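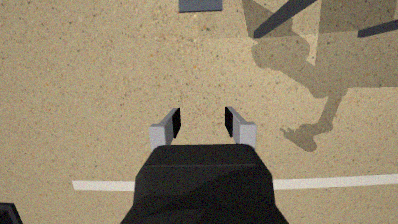
Gavlow Site, Sorting and Packing Hall
Robot Cell Safety Checklist, with comments
Filled in by: Barış Gökçe, shift safety representative
Period: November, second walk of the month
Copy to: maintenance, both shift leads, notice board by the canteen

How to use this form. Mark each point OK, NOT OK or N/A. If you write NOT OK you must write a comment. Comments for OK points are welcome also. Please do not copy the comments from last month.

Part A. Before the cell is started

A1. Stop button at the operator side tested with the arm moving slowly. OK.

A2. Stop button at the packing side tested. OK.
Comment: It works, but two people on the late shift did not know that this button exists. When the packing was done by hand there was only one button, on the belt. I showed them. It must go in the introduction for every person who changes from hand packing to the cell.

A3. Gate switch stops the arm when the gate opens. OK.

A4. Gripper fingers and pads checked for wear, cracks and loose screws. OK.
Comment: Power locked off during this check. The person who checks must have his own lock, and we have now only 3 locks for the whole hall. Waweru, who supplies the cells, recommends one for each trained person. I agree with them.

A5. Gripper opens and closes fully with no part inside. OK.

A6. Floor markings around the cell complete and easy to see. NOT OK.
Comment: The yellow line at the pallet side is worn away where the trucks turn. People walk closer than before. Paint is ordered. Until then we use tape, and the tape must be looked at every morning.

Part B. During operation

B1. No person reaches over or under the fence. NOT OK.
Comment: I saw it one time in this walk, and I was told that it happens more. A part falls outside the tray, the cell waits, and the operator wants to help it quickly. I understand this. Before, a fallen part was picked up in one second and no one thought about it. Now the correct way is to request stop, open the gate, take the part, close the gate and reset. It takes almost 40 seconds. The shift leads must say clearly that these seconds are allowed and will not be counted against the operator.

B2. Operator has free view of the working area from the panel. OK.
Comment: The afternoon sun from the roof windows gives hard shadows on the work surface. The operators say that the shadow of the arm moves before they see the arm itself, and they look at the wrong place. I did not find a danger in it, but it is tiring for the eyes. I ask for a blind on the west side.

B3. Noise at operator place under the limit for work without ear protection. OK.
Comment: It is less noisy than with the old shaking table. Two colleagues told me that they can talk to each other again during work. I write it down because we mostly write only the bad things.

B4. Alarm sound can be heard from the whole hall. OK.
Comment: It can be heard, yes. But there were 271 alarms in the log since the last walk, and most of them are "tray not found." If the same sound comes all day, people stop to listen to it. Maintenance should give the tray message a light only, and keep the sound for gate and collision.

B5. Slow speed is used when teaching new positions. OK.

B6. Only trained persons use the teaching panel. NOT OK.
Comment: The panel was left logged in during the lunch break. Nothing was changed, I compared the program with the saved copy. Automatic log-out is possible in the Clekatel software and should be switched on.

Part C. People and work organization

This part is new on the form. The works meeting asked for it after the second cell was installed.

C1. Each operator has a named person to call when the cell stops. OK for day shift, NOT OK for late shift.
Comment: On late shift the number on the board belongs to a colleague who moved to the Grelumel site.

C2. Operators change place at least every two hours. NOT OK.
Comment: In hand packing all people changed places without a plan, because the arms and shoulders became tired and they asked for it. At the cell the body is not so tired, so no one asks, but to watch the same movement for four hours is also heavy. One operator said to me, "I am not working less, I am waiting more." We need a written plan for changing places.

C3. Seats or standing supports available at the panel. OK.

C4. Lifting of full boxes by hand is reduced compared with before. OK.
Comment: Yes, very much. On my count in one shift there were 168 full boxes moved by the lift, which were all carried by hand last year. The boxes at the end of the line are still lifted by a person, and this last place is now always given to the same two men. Please include it in the plan from C2.

C5. Operators were asked before the speed of the cell was changed. NOT OK.
Comment: The speed was raised on the first cell and the people at packing noticed it only because the boxes came too fast. Next time tell them in the shift meeting, and stay in the hall for the first hour after the change.

Part D. Open points

Paint floor line, pallet side (A6). Maintenance.
More locks (A4). Purchasing, I will send the request.
Blind for west roof windows (B2). Building service.
Tray alarm to light only (B4). Maintenance with Waweru.
Automatic log-out (B6). Maintenance.
Correct phone number on late shift board (C1). Late shift lead, today.
Plan for changing places, including end of line (C2, C4). Both shift leads.

The cell may continue to run with the tape in place. If the tape is missing at the morning check, the pallet side is closed for walking until it is replaced.

Signed: B. Gökçe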